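Robotics Club Notes
Flundurum Community College
13 July 2026

The summer manipulation project has now been running long enough for its members to have opinions about plastic boxes. Strong ones. The assignment on the whiteboard still reads "small things in, small things out," and back in December, when it was proposed, several people worried that it would be too easy to fill a semester. It has filled a semester and is making a good start on the summer.

For those who skipped the spring meeting (the pizza was late, we understand), the plan goes like this. A student sits at the table with a gripper in each hand and does a small household job over and over while everything gets recorded. The recordings are used to train a policy, and the policy is then let loose on the club's two-armed robot, Grivetti, who has so far shown all the dexterity of a person wearing oven mitts on a boat.
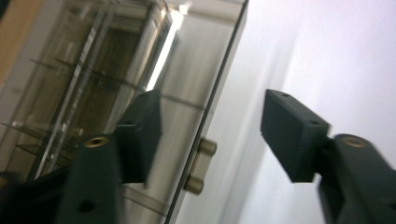

Our target for the first round was 3000 recorded tries. We closed it at 3079, mostly because the last shift couldn't agree on who got to do the final one. Of those, 440 went into the reject folder. The leading cause was a gripper bumping the box hard enough to move it. The second was talking to a friend and forgetting which hand was supposed to be doing what. A few tries were perfectly good and had simply been saved under the name "test_final_REAL," a habit we are asking everyone to give up.

It takes a while to get used to working with two fingers per hand. New members grab at things the way they would with their own hands, find that there is no thumb to help, and go quiet. By the second session they slow down, come in low, and stop squeezing as though the object owed them money. 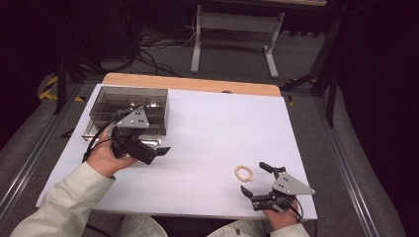
Soft items remain the hard part. A rigid part stays the shape it was when you reached for it, and a soft one has its own ideas. The Robichaud group (named after the room, before anyone asks) wants to drop soft items from round two. The software people want more of them, on the grounds that Grivetti will never learn otherwise. The software people do not sit in the chair as often. We settled on 108 extra tries with soft items only, to be split evenly between both camps, and the sign-up sheet is on the door.

A few housekeeping matters. Put the grippers back on the shelf when you finish -- both of them, please. Shift notes belong in the shared log and should say more than "fine." The regional student meet at Grirnlow takes place in December, and our entry form needs a project title by the end of the month. "Small Things In, Small Things Out" is currently winning by default.
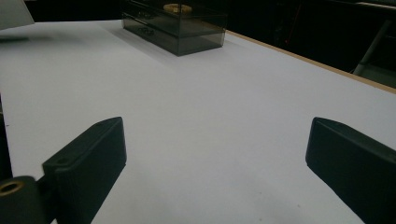

Do I need to know how to program to join the summer sessions?

Most of the people recording tries this summer had never written a line of code when they started. You need a free hour, steady hands and some patience with repetition. Anyone who wants to move over to the training side later can sit in on those meetings, which run right after the recording shifts in the same room. Bring your own snacks, and eat them in the hallway.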